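3/2/20
By Stela Ghiță

Against the running stitch as a default

Most of the arguments I hear about closing tissue are arguments about speed. A running stitch uses one length of thread, needs a knot at each end and can be placed quickly once the first bite is in. Interrupted stitches each need their own knot, and each knot costs time. On a timed bench exercise the running stitch will win, and a trainee who is marked by the clock will learn to prefer it. I think this is a poor way to form a habit, and I would like the teaching order reversed.

The case rests on how the two methods fail. In a running closure the tension is shared along the whole line. If the thread is nicked by a jaw, or an end knot slips, the loss is passed to every bite that depends on it. In an interrupted closure a failed knot opens one gap. Its neighbours carry more load than before, but they remain tied. For a learner, whose knots are the least reliable part of the work, the second arrangement is the safer one.

There is a second point, about what the learner can inspect. Every interrupted stitch is a finished piece of work before the next begins. It can be looked at for tension, bite depth and the lie of the knot, and it can be cut out and replaced without touching anything else. A running line can only be judged properly at the end, when correcting the third bite means slackening all those after it.

Joon-young Choo, in his letter on my earlier piece, objected that fine thread is hard to manage in short lengths and that a learner working with repeated knots will spend most of the session recovering loose ends. I accept the observation. Loose thread near the working tips is a nuisance: it crosses the field, it is easily mistaken for the standing end, and under a bright light a dark strand can vanish as soon as it passes over blood.
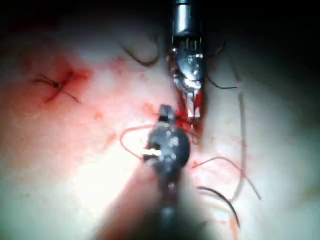 Vol. 9, No. 2 | p. 40

A completed knot in thin black thread is a small thing next to the jaws that work near it. At this scale the blood gathers exactly where the tips meet, and the reddening of the pale tissue spreads well beyond the one point where attention is fixed. Glare takes out the detail in the brightest part and shadow takes it out at the margin. The operator has a narrow band in which thread can be judged by eye, and a knot already tied inside that band is worth having as a reference for the next.

My answer to Choo is therefore to shorten the tail and slow the exercise. Loose ends should be trimmed before the next bite is taken. The field should be cleared when the strand can no longer be followed with certainty from the tissue to the jaw. Neither step is difficult, and both are usually skipped when there is a stopwatch on the bench.

I would also alter what is recorded. The Trimlow sheet, which many of us still use, gives one line to time and one to a general mark for neatness. The Kobori sheet asks for the number of knots that hold under a fixed pull, and it asks whether the thread was grasped by the jaws at any place that stayed in the closure. The latter is the better question. A metal jaw closed hard on fine thread can weaken it, and the damage is seldom visible at the time. A learner who knows that this will be marked starts to hold the thread by the part that will be cut away.

At Ullolside we changed the order last April. Trainees now do 20 interrupted closures before they are shown the running stitch. Roughly a third complained that the work was tedious, and it is. Ah-rin So, who marks the second stage, finds that they come to the running stitch with even spacing and with less inclination to haul on the thread to correct a bad bite. I do not offer this as proof. The groups are small and the markers know which course each trainee followed.

There are closures for which a running stitch is plainly right, and an experienced operator will choose it without needing my permission. A long, even edge under low tension is one. My objection is to its use as the starting point, taught first and timed first, so that the interrupted stitch comes to be regarded as the slow alternative for awkward places.

If a department wants to keep the clock, it should start it after the pull test has been passed and report the two figures separately.

Recent items
Choosing thread for bench work, Aldo Ruggiero
Letter: short ends and lost time, Joon-young Choo
Needle angle and the second bite, Ye-ji Bae
Course notes from Cusell
Marking sheets compared: Trimlow and Kobori

Contact the editors | © 2020 Ullolside | Back to top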